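Jul 16, 2026
By Kiros Asfaw

I watched Hedosora on disc last week, and then I watched it again the next night with the commentary on, and the second night was better. I love this movie! It runs 179 minutes, most of them spent in one boarding house in the rain, and I'd have happily gone another hour with Ermanno Sanna mumbling over the top of it.

Sanna isn't a smooth talker. He forgets an actor's name and has to come back to it two scenes later. He goes quiet all through the staircase fight, and then you hear him breathe out and say the whole thing was shot on the last day with the rental truck already waiting outside. He apologizes for a wig. In the train station scene he laughs so hard at a line that he misses the next three, and I laughed along with him, alone on my couch at midnight.

Streaming has had years to give us this and mostly hasn't bothered. The technology is there (a commentary is one more audio track, like the Spanish dub), and every service already lets you pick from a menu of those. I'd use it constantly. I'd rewatch things I've already paid to see, and I have to think that a company counting my viewing hours would like that.

Instead the job has been left to little disc labels like Drullik, which pressed 1,000 copies of Hedosora and put two commentaries on it. The other one is by the editor, and it's drier, but stay with it for the part where she explains the missing dinner scene. They cut it a week before the premiere. You can feel the hole once you know, and I like the movie more for having it.

People tell me podcasts have taken over from commentaries. I listen to plenty of those, and they're fun, but a director in a studio telling the polished version of a story is a different animal from a director looking at the shot. The picture jogs the memory. Sanna would never have brought up the borrowed coat in an interview. He saw the coat, and out it came.

So if you make movies, please sit down and record one while you still remember things. Do it at your kitchen table. Leave in the long pauses, and the part where the phone rings.
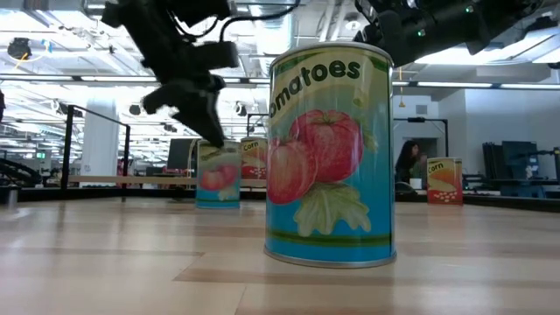
OPINION / HOME VIEWING

Drullik has Sanna's earlier feature, Kundberg, coming in November, with a brand-new commentary. I've already cleared the evening for it, and probably the one after that.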